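Shop > Tables & Desks > Work Tables

The Nedmont work table started out as a favor for my sister, who wanted one good big surface for cutting fabric, paying bills and rolling out pie crust, and who was tired of dragging the ironing board into service. We built her one, then her neighbor wanted one, and well – you can guess the rest!

The top is white, wipes clean with a damp cloth, and stands up to daily use. It's 70 inches long and takes two people to carry.

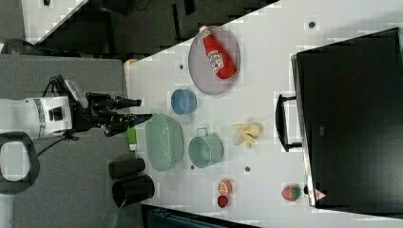 White table next to a gray work surface.

Legs bolt on with the wrench we tuck in the box (please don't throw it out with the packing paper, it happens more than you'd think). Set aside 90 minutes and a pot of coffee. Orders placed by August usually ship within 2 weeks, and Ginette Brunet answers all the mail herself.

Filed under: Tables, Sewing Room, Nedmont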